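Progress report to Sturport, suturing automation, Sisatier bench
29/04/2021

Work this period centered on the jaw fault. In 20 of 1000 needle transfers, the right instrument reported closed jaws while the grip force was below the set limit. Stitching on the skin pads continues at reduced speed.

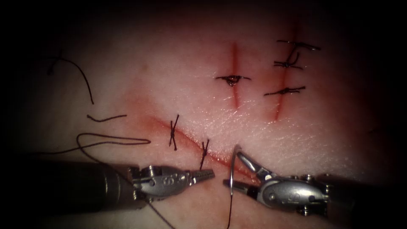
Fig. 1. Two instruments at the diagonal incision, needle in the right jaws.

The log shows the force reading lagging the jaw command by 15 ms. The Zallier controller accepted the late value as current and released the other jaw too early.

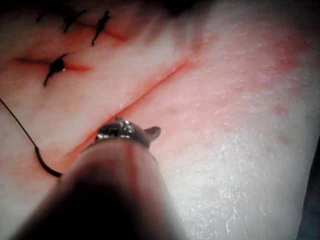
Fig. 2. Close view of the pad with needle, thread and tied knots.

A stale-reading check is now in the controller, build 2459. A failed check stops both arms and holds the jaws as they are.
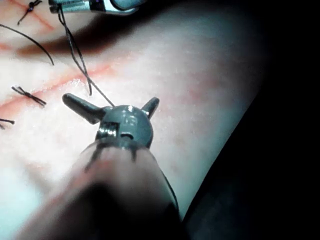 Cable tension is the second suspect. Zawadzka will supply a replacement wrist in June, and full speed stays locked out until it has been tested.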